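Two controllers, one gripper: a month with the simulated arm

From the May newsletter, 10 May 2019

Spring has been good to the arm group. Since the last newsletter we've moved nearly all of our controller testing into simulation, and I have to say it's the most fun I've had at a keyboard in a long while! You can break things all afternoon and the only cost is pressing reset.

The question we set ourselves was a plain one. We have two controllers that can both drive the arm to a grasp, and we wanted to know which one to carry over to the bench this summer. The first is Plotberg, the older of the two, which plans the whole path up front and then follows it. The second is Trarnura, which Dexter Salazar has been writing since the winter and which corrects its aim at every step on the way down. Both get the same arm, the same parallel-jaw gripper and the same starting pose.

How we ran it

The task is to pick up a cube without knocking it over or shoving it along the table. Each controller got 100 tries, with the cube dropped at a new spot and turned to a new angle every time. We counted a try as good if the cube came up between the fingers and stayed there for five seconds.

Plotberg went first, and it did better than I expected for code that most of us had stopped looking at. It's quick, it moves in lovely smooth arcs, and when the cube is square to the fingers it hardly ever misses. Turn the cube, though, and one finger tends to come down on a corner. Trarnura is slower and a bit twitchy near the table (Dexter is working on that), but it picked up the cube 94 times. Dexter would like it known that he had guessed 9 misses and is happy to be wrong.

We also spent more time than planned on the finger opening. With the jaws all the way open, both controllers had room for error but sometimes brushed a second cube if it was close by. With a tighter opening they were neater and far less forgiving. We settled on a middle setting for the counted runs, and I think there's a whole newsletter item in that alone.

Getting the height right

The part that taught us the most was the last bit of travel before the fingers close. Too high and they pinch only the top edge, so the cube swings or slips. Too low and the fingertips press into the table, which the simulator puts up with and a real arm would not. We now stop with the open fingers on either side of the cube, check the spacing, and only then let them close. The red cube is the target and the green one is there as a distractor. 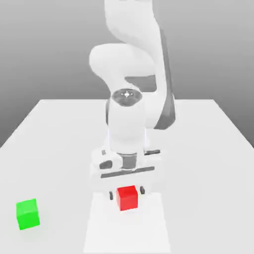

What comes next

Jelínek, our bench setup in the back lab, gets its new table this month, and once that's bolted down we'll try both controllers on the real thing. I'm keen to see how much of Trarnura's lead holds up with real friction and real lighting. After that we want to bring in Cluditz, the soft-fingered gripper, and run the same cubes all over again.

If you'd like to try the simulation yourself, the setup files are in the group's shared folder along with the scoring script. Change the cube size, move things closer together, do your worst! Send anything odd to Dexter, along with the seed number from your run so he can play it back.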